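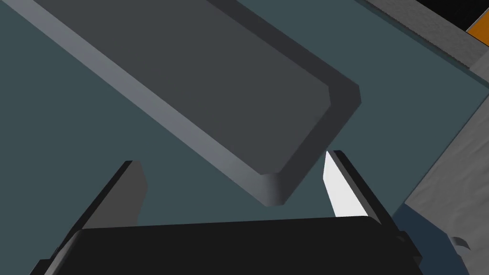
控制频率从策略那边出来是一个数，底层要的是另一个数，中间怎么接？
中间加一层插值，策略慢慢出目标，底层按自己的节拍去追，两边只通过一个带时间戳的缓冲区打交道。

2023年8月11日

今天基本都耗在这个缓冲区上了。Ziad 上周写的版本是来一个目标就直接覆盖，仿真里夹爪走到长条端头附近就开始抖，幅度不大，但是看腕部视角特别明显，看久了头晕！我一开始怀疑是接触参数，把摩擦和阻尼翻来覆去调了一上午，没用。后来把关节目标打出来看，台阶一级一级的，跟接触一点关系都没有（上午白干）。

改法很土：缓冲区里留 2 个目标，按时间戳做三次插值，新目标到了就从当前的插值位置和速度接着往下算，不跳。Yara 建议顺手把速度也限一下，我加了，限幅写在 Treler 的配置里，别再往代码里塞常数了，说的就是我自己。

跑了 60 个回合，随机种子固定，初始位姿还是用 Postma 那套。旧版抖得过不了阈值的一大堆，新版只剩种子 63 还不行。单独拎出来看了一下，是规划那边给的接近方向太斜，手指还没到位就先蹭到端头的倒角，长条被推歪。这个归规划管，我在 Drascombe 上给 Walid 开了条记录，日志也挂上去了。

另外一个坑：仿真重置的时候缓冲区没清，上一回合的最后一个目标会漏到下一回合来，机械臂一开局先猛地甩一下，再老老实实回去。以前也有，只是旧版覆盖得快，甩那一下看不出来。现在 reset 里加了清空，还补了个测试。Maya 说她二月份就见过这个甩法，当时以为是自己机器卡……下次见到怪事麻烦吼一声嘛！

日志文件现在有点离谱，一次跑完超过 846 兆，主要是我把每一步的图像都存了。先改成只存失败的回合，成功的留关节数据就行。谁需要全量的自己开 save_all，默认关。

没弄完的：
插值的延迟还没量，肉眼看跟得上，但我不放心。
白色指垫那一侧的接触检测偶尔会连报好几次，想加个去抖，又怕把真的接触给滤掉，先问问 Rasha 她那边用的窗口多长。
Wavetti 的接口升级了，时间戳单位从毫秒变成微秒，我这边已经转了，Ziad 的分支还没有，合并之前一定要看一眼。

分支先不合，等 Walid 把种子 63 看完再说。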